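4.2 What people call the parts

The naming task was meant to be the dull half of the study. We had assumed that members of a repair café would share a vocabulary for common parts, and that the interesting differences would lie between cafés. Gurstead and Stesdale are a short bus ride apart, after all, and draw on much the same supply of broken toasters. What we found instead was that two people at the same table, having mended things together every Friday for years, could hold a cheerful conversation about an object for which they had no word in common.

We collected 116 names for the parts in the set. A handful were the names a catalogue would use. The rest were home-made, and fell into the groups set out in Section 4.1: names from shape, names from use, names from food, and the large remainder we coded as "thing". Long metal parts did especially badly. Aluminium extrusion, the grooved sort sold by the length (Figure 3 has a bar of it), was "rail" to most speakers in Gurstead and "channel" to most in Stesdale, with a stubborn minority in both places holding out for "the posh bit of metal".
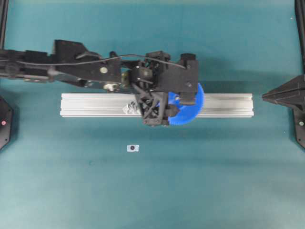 "Rail" seems to travel with the speaker's working life. Those who had fitted kitchens or curtains used it without hesitation and were mildly offended to be asked for an alternative. "Channel" was preferred by people who had done electrical work, and they were no less offended. One speaker in Stesdale used both within a single sentence and, when this was played back to her, denied it.

Names were also less settled than their owners believed. When we returned in May and repeated the task with eight of the original speakers, five gave at least one name that they had earlier described as wrong. We do not take this as evidence of poor memory. Ánh Văn, who ran the second round, suggests that speakers had picked up the rival word from their neighbours and had simply lost track of which side they were on.

Round parts with teeth produced the opposite pattern. Almost everyone said "cog" or "gear", almost everyone thought the two words meant different things, and no two accounts of the difference agreed. Size was mentioned often, and material nearly as often: a plastic one was held by several speakers to be a cog whatever its diameter, metal being needed for promotion to gear.
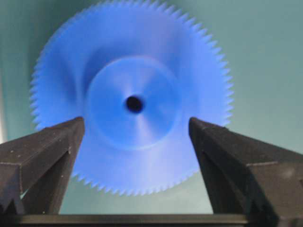
The Kondska scheme, which we had planned to use for coding, handles none of this gracefully. It allows one preferred term per object and files everything else under "error", a label we found hard to apply to people who had just repaired our kettle. We therefore followed the looser practice of the Shemweta survey and counted a name as successful if the listener reached for the right part. By that measure "thing" performed very well, provided the speaker was pointing.

Figure 3. Aluminium extrusion (first picture) and a blue plastic gear (second picture).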